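How to Clean and Seal a Marble Countertop

Marble is softer and more porous than most stone sold for kitchens. It will last for generations, but it stains if oil or wine is left on it, and it loses its polish where acid touches it. Most of the care it needs is simple and cheap. This page covers daily cleaning, testing the sealer, getting stains out, resealing, and dealing with dull spots.

The instructions apply to polished and honed marble. They do not apply to cultured marble, which has a resin surface and should never be sealed, or to quartz slabs made to look like marble.

What you will need

Two or three soft cotton or microfiber cloths
A spray bottle
Mild dish soap or a pH-neutral stone cleaner
Baking soda
3% hydrogen peroxide
Acetone, for dark ink or some oil stains
Plastic wrap and painter's tape
A plastic putty knife or an old gift card
A penetrating (impregnating) sealer labeled for marble
Nitrile gloves
Marble polishing powder, only if you have etch marks on a polished top

Stain and etch: know which one you have

People use the word "stain" for both, and the repair is different.

A stain is something that has soaked into the stone. It makes the marble darker or changes its color. Coffee, cooking oil, red wine, rust, and turmeric all leave stains.

An etch is damage to the surface itself. Marble is mostly calcium carbonate, and acid dissolves it. Lemon juice, vinegar, tomato sauce, soda, and many bathroom cleaners leave a dull, lighter mark, often in the shape of a ring or a splash. If you crouch down and look across the counter toward a window, an etch shows up as a patch with no shine. You may be able to feel it with a fingernail.

Sealer helps with stains. It does not stop etching. This is the most common misunderstanding we get by email, and it leads people to reseal a counter several times over for a problem the sealer was never made to fix.

Daily cleaning

1. Pick up crumbs and grit with a dry cloth. Grit dragged under a wet sponge scratches a polished finish.

2. Put a few drops of dish soap in a spray bottle of warm water. Use less than you think. Too much soap leaves a film that builds up and looks like a haze after a month or so.

3. Spray and wipe.

4. Wipe again with a cloth dampened in plain water.

5. Dry with a clean cloth. Hard water left to dry on marble leaves mineral spots, and you can't use a descaler on them.

Do not use vinegar, lemon cleaners, ammonia, bleach, scouring powder, or the rough side of a kitchen sponge. "Natural" on the label means very little here, as plenty of natural cleaners are built on citric acid. Read the ingredient list.

Blot spills, don't wipe them. Wiping spreads the liquid over more stone. Lay a paper towel on the spill, press, and lift.

The water test

Do this before you buy sealer. Some marble is dense enough that it takes very little, and sealer that can't soak in dries on top as a sticky film.

Choose two spots: one beside the sink or stove, and one that gets almost no use. Clean and dry both. Pour a tablespoon of water on each and set a timer for 15 minutes.

If the water is still beaded up and the stone underneath looks the same after you wipe it, the sealer is working. If the stone has darkened slightly, plan to reseal in the next month or two. If it turned dark within the first five minutes, treat it soon and be careful with oil until you do. The dark patch will fade as the water dries out, usually in a few hours.

It is normal for the two spots to give different results. The area around a sink wears first.

Taking out a stain with a poultice

A poultice is a paste that sits on the stone and draws the stain up as it dries. It works slowly, and older stains can take three or four rounds.

1. Clean the area and let it dry.

2. Mix the paste. For coffee, tea, wine, or food, mix baking soda with hydrogen peroxide until it is as thick as peanut butter. For cooking oil or butter, mix baking soda with water and a small squirt of dish soap. If that fails on an oil stain, use acetone in place of the water, with the window open and the stove off.

Peroxide can lighten dark marble. On gray, green, or black stone, try it first in a corner behind an appliance.

3. Spread the paste a quarter inch thick, going half an inch past the edge of the stain on every side.

4. Cover with plastic wrap and tape down the edges. Poke a few small holes in the plastic with a pin.

5. Leave it for 24 hours. Take off the plastic and let the paste dry until it is hard and crumbly, which can take another day.

6. Lift it with the plastic putty knife held nearly flat. Rinse, dry, and wait a few hours before you judge the result. Damp marble always looks darker.

7. Repeat if the stain is lighter but still there. If two rounds make no difference at all, you have probably guessed wrong about what caused it.

Rust is the exception. Household rust removers contain strong acid and will ruin the surface. Call a stone restorer.

Choosing a sealer

Buy a penetrating sealer. Topical sealers and waxes sit on the surface, wear unevenly, and have to be stripped later. For a kitchen, look for a product that protects against both oil and water. Water-based sealers smell less and are easier to work with. Solvent-based ones tend to go a little deeper and cost more.

Check the coverage on the label. Coverage numbers are usually given for average stone, so for an older, thirsty top expect to use more. If the label says 200 square feet to the quart, a pint will still be plenty for a standard kitchen with an island, with some left for a touch-up beside the sink.

Avoid anything sold as an "enhancer" unless you want the color to deepen for good. On pale marble, enhancers often bring out a yellow tone.

Applying the sealer

Set aside an evening when the kitchen won't be needed until the next day. The room should be between 60 and 80 degrees, with no direct sun on the stone.

1. Clear the counter, including the small things along the backsplash. Clean with stone cleaner, rinse, and dry.

2. Wait. The stone has to be dry all the way through, so leave it overnight after cleaning if you can. Water trapped in the pores keeps the sealer out, and it can leave cloudy patches.

3. Mask any metal, painted wall, or wood that meets the counter.

4. Put on gloves. Work in sections no bigger than you can comfortably reach across, two or three feet wide. Pour a small amount of sealer onto a cloth and wipe on an even, wet coat.

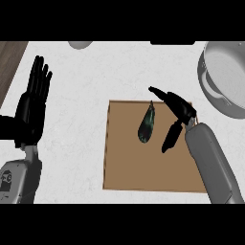

5. Keep the section wet for the time given on the label, usually five to ten minutes. Add a little more wherever it soaks in quickly.

6. Wipe off everything left on the surface before it dries, then buff with a second dry cloth. Go over it once more than seems necessary. Leftover sealer dries to a streaky haze.

7. Move to the next section, overlapping the last one by a couple of inches.

8. Check for haze with a flashlight held low. If you find some, dampen a cloth with fresh sealer, rub the spot for a few seconds, and buff right away. The fresh sealer softens what has dried.

9. Apply a second coat if the label calls for it or if the stone drank up the first. Most need an hour or two between coats.

10. Keep the counter dry for 24 hours. Full cure can take up to three days, so hold off on oily cooking near it.

Lay solvent-soaked cloths flat outdoors to dry before you throw them away. Don't ball them up in the trash.

Repairing light etch marks

On a honed counter, light etches can often be blended by rubbing gently with a damp white abrasive pad made for honed stone. Keep the strokes even and work past the edges of the mark.

On a polished counter, use marble polishing powder. Wet the spot, sprinkle on a teaspoon of powder, and rub hard with a damp cloth in small circles for two to three minutes. Add water if it dries out. Rinse and look at it from a low angle. Most light rings come out in one or two tries. Reseal the spot the following day.

If you can feel a clear dip with a fingernail, powder won't fix it. The area has to be ground and repolished, and that is a job for a professional. Get the price before they start, and ask whether they will polish the whole run. A single repaired spot in the middle of an older counter can look shinier than what surrounds it.

How often to reseal

Go by the water test and ignore the calendar. A busy kitchen may need it once a year. A bathroom vanity may go three. We test ours every September and write the result on a strip of tape inside the sink cabinet door.

Common questions

Can I put a hot pan on marble?
The stone can take brief heat, but sudden changes can crack it near a cutout, and heat can break down the sealer. Use a trivet.

Can I cut on it?
Use a board. Marble scratches easily and dulls knives.

The counter is new. Was it sealed at the shop?
Ask the installer which product was used and when. If you can't find out, run the water test.

My sealer is several years old and the can has never been opened. Is it still good?
Check the label for a shelf life. If it has separated and won't mix back together when shaken, throw it out according to your local rules.

Written by Sze-wing Sin. Last updated 21 January 2021.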